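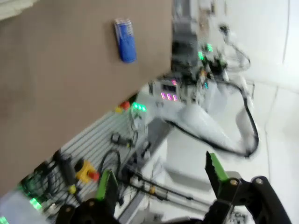
Do captain points carry over if your skipper gets subbed at half time in the Wokham League fantasy game?

They count whatever he earned up to the whistle, doubled, and that's your lot. The vice only comes in if the captain gets no minutes at all.

wingback_wendy
Thanks for that, saved me a trawl through the rules page. I had Uretti as captain and he went off at the break with a booking, so I've got a grand total of two points from him. Lovely. Do I stick or sell? He's cost me loads and I've only got one transfer.

Felico_Fan11
Stick. He's got two home games coming and he's on penalties. I sold him last September after one bad week and he scored a hat-trick the very next game, and I was sat in the car park at work refreshing my phone like an idiot.

muddyboots
Disagree with the above. Penalties are great if your team ever gets into the box and they've looked awful going forward. I'd move him on for Sadeghi, pocket the change and sort out that defence. You did say last time you had three defenders from the same side?

wingback_wendy
Still do, sadly. Two clean sheets between them all season. I keep meaning to change it and then I get excited about a striker.

muddyboots
Then there's your answer! Defence first.

Felico_Fan11
Boring though. Sadeghi plays in a team that draws everything 0-0, you'll be asleep by the hour mark. And he's one booking off a ban, so you could be using another transfer on him in a fortnight.

muddyboots
He was one off. They wipe the slate at the halfway point, so he's back to nothing now. Check the rules, same page as the captain thing.

Felico_Fan11
OK fair, I'd forgotten that. Still wouldn't have him.

keyvan_t
Keyvan Taheri here, I run the Sunnyside mini league some of you are in. My two pennies — have a look at what your rivals are doing before you sell. I'm 40 points clear of second and that's mostly from copying whoever was chasing me (sorry, Wendy). If everyone near you owns Uretti then selling him is a big gamble, and if hardly any of them do then you can please yourself.

wingback_wendy
I KNEW you were copying me. Just checked and four of the five above me have got him. Hmm.

late_tackle
Four out of five is exactly why I'd sell. You won't catch anyone by having the same team as them. I was down in 900th in the overall table at Christmas last year, went for players hardly anyone had and finished in the top 100.

keyvan_t
And how many people did the same and finished 1000th?

late_tackle
Plenty I expect, but they don't post on here do they.

Felico_Fan11
Ha. When's the deadline this week anyway, is it still 11 in the morning?

keyvan_t
Yes, 11 on the dot. It locks you out straight away, so don't leave it till you're in the queue at the bakery like I did.

wingback_wendy
Right, decision made. Keeping Uretti, taking the armband off him, and using the transfer on a defender. Everyone gets a bit of what they wanted except late_tackle.

late_tackle
I'll live. Who's getting the armband?

wingback_wendy
Haven't got that far, will ask my brother tonight and then do the opposite.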